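# Litter ammonia and switching to a slower-growing bird, 2,335 sq ft house 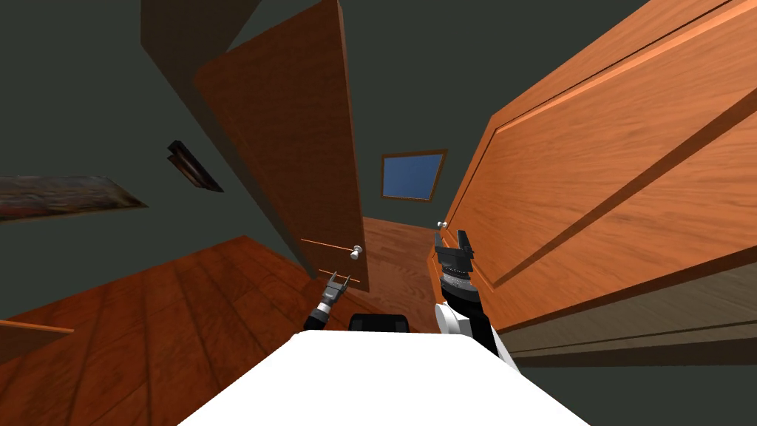
*Two wooden doors with white knobs, one standing open.*

**Posted by Pekside**

I raise broilers on a small scale under contract with a local processor, Cuesta, and they have asked their growers to move to a slower-growing bird over the next year. They are also changing the space rule. I have one house with 2,335 square feet of usable floor, and up to now I have placed 2,000 birds at a time. The new birds will be in the house longer, and my question is mostly about litter.

With the fast birds I clean out completely after every flock and put down fresh pine shavings. Toward the end of a flock the litter gets caked under the drinker lines and the ammonia is strong first thing in the morning, enough that my eyes sting. It is worst in February, when I hold the fans back to save propane. I have had some footpad burns marked on my plant sheets, not many, but the field rep brought it up.

If the birds are in there for 9 weeks instead of what I do now, I am worried the last stretch will be bad. What I want to know:

- Should I start with deeper shavings, and how much deeper?
- Is it worth removing cake during the flock, with birds in the house?
- Do I need to drop my placement number?

The drinkers are nipple lines with no cups. The floor is packed dirt. The rep suggested a litter treatment but did not say which one, and I would like to fix the cause before I buy a product.

---

**Posted by Judia**

I made the same switch two years ago on a house a little bigger than yours, so I can tell you what changed for me.

The slower birds move around more. They scratch and they use the whole house, and that keeps the top of the litter broken up. I expected the longer flock to be worse for cake and it was a bit better. What did get worse was dust, and I had to clean the fan shutters more often than before.

On depth, I went from two inches of shavings to four. On a dirt floor I would not go under that for a winter flock. You can go a little lighter in summer.

Your drinker lines are the first thing I would look at. If all the cake is under the lines, the water is coming from the lines and very little of it from the birds. Check these before you spend money on anything:

1. Line height. The birds should have to reach up with their feet flat on the floor. Raise the lines every few days as they grow. I was leaving mine alone for a week at a time and that was most of my trouble.
2. Pressure. Too much and they spill more than they drink. Your nipple maker will have a chart by age. Follow the chart and forget what the last guy set it to.
3. Worn nipples. Walk the line with a flashlight before the birds come in and look for drips. Replace the ones that drip.
4. Level. If the line sags in the middle you will get a wet spot at the sag every time.

The other half is air. I know what propane costs, but holding the fans back is how you get ammonia. The moisture has to go somewhere. Run minimum ventilation on a timer from day one, even when it is cold out, and add a few seconds to the cycle as the birds get bigger. I keep a cheap humidity meter at bird height and try to stay under 65 percent. If your eyes sting when you walk in, it has been too high for the birds for a good while already, and they are down closer to it than you are.

On removing cake with birds in the house, I do it by hand with a fork and a sled, only the wet spots, and I put dry shavings back in the hole. I would not bring a machine in. Go slow and do it early in the day. Don't turn the wet stuff over and leave it there, it lets off a lot of ammonia all at once.

Placement depends on Cuesta's rule and your target weight, so get that in writing. Work it out in pounds per square foot at the final weight. Going by head count will mislead you if they change the target weight later.

---

**Posted by Lustine**

Just use a litter treatment. Put it down before the chicks come and you won't have a problem. I've used one for years.

---

**Posted by Pekside**

Thanks, both. I walked the lines this morning with the flashlight and changed 78 nipples, so that is at least part of it. One line also had a sag near the far end, right where the worst cake always is. I will raise the lines more often and put four inches down for the next flock.

Lustine, how long does the treatment last for you? The rep said it wears off partway through, and I would have these birds in for 9 weeks.

---

**Posted by Lustine**

Two or three weeks, then it fades. My birds go out a lot sooner than yours will though. Read the label on putting more down with birds in the house, some say you can and some say no.

---

**Posted by Judia**

It helps most during brooding, when you have the heat on and the fans low. It won't carry you to the end of a long flock. I would still get the lines and fans right first, then decide if you want to pay for it in the winter flocks only.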